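Stuvdale Sorting Station
Wire Basket and Mesh Pouch Storage for Shared Work Areas

Supplied by Skolteo Equipment for Schools and Training Centers

The Stuvdale Sorting Station is a table-height work area with storage mounted above the surface. It is intended for classrooms, craft rooms and training kitchens in which small supplies are shared by several groups during the day. The station is supplied as a table with a metal surround, patterned wall panels, wire baskets and a set of zipper pouches. Each part may also be ordered separately.

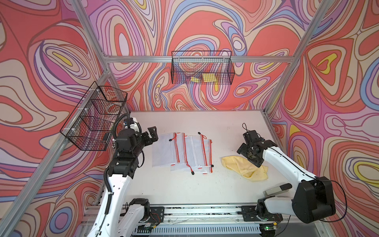 Pouches are the part of the station that users handle most, and they are selected with daily use in mind. Each pouch closes with a zipper along its length and is made of a mesh that allows the contents to be checked before opening. For issue at the start of a session, Skolteo recommends that the pouches be laid on the tabletop in an overlapping row, as with the five white ones set out here, so that each user may take one without disturbing the rest. Pouches are sold in packs of 30. Replacement packs are kept in stock throughout the school year.

Baskets

Two basket types are available for the station. The rear basket is an open-top rectangular model that hangs from the horizontal crossbar. It is suited to cleaning items and other supplies that should be within reach of every user. The side basket is larger and has wire dividers. It is suited to supplies that must be kept apart, such as labels, cords and small hand tools.

Both baskets are fastened to the surround with plastic ties and may be moved to another position when the needs of the room change. Ties should be replaced whenever a basket is moved. The rear basket should carry no more than 33 ounces and the side basket no more than 76 ounces.
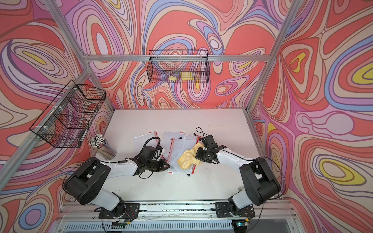 Stuvdale station with rear and side baskets fitted, Clisimetti wall panels, and a clear cylindrical container on the tabletop.

Wall panels

The Clisimetti pattern combines curved bands in coral red, lilac, light blue and yellow. Panels are fitted at the back and on both sides of the table. Customers who prefer a plain finish may request white panels at the time of order. Panels in the two finishes may not be combined on one station.

Tabletop and surround

The tabletop is white and has no raised edge, which allows pouches and papers to be drawn toward the user. The surround is built from silver aluminum beams. Additional baskets may be mounted on any beam that is free of other fittings.

Care

Wipe the tabletop with a damp cloth and mild soap after each session. Do not use scouring powder. Baskets may be washed in warm water and must be fully dry before they are returned to the beam. Pouches should be emptied and washed by hand with the zipper open. Wall panels should be dusted only.

Delivery and assembly

Stations are shipped from the Collado warehouse in flat cartons. The total shipping weight is about 208 pounds. Assembly requires two adults, and all necessary tools are included. Orders for fall delivery should be received before October.

Ordering

Quotations are prepared by Maite Cabello, School Accounts. Questions concerning spare parts, basket positions or panel finishes should be addressed to Venkatesh Rodrigues, Technical Support. Please state the station model and the number of baskets required.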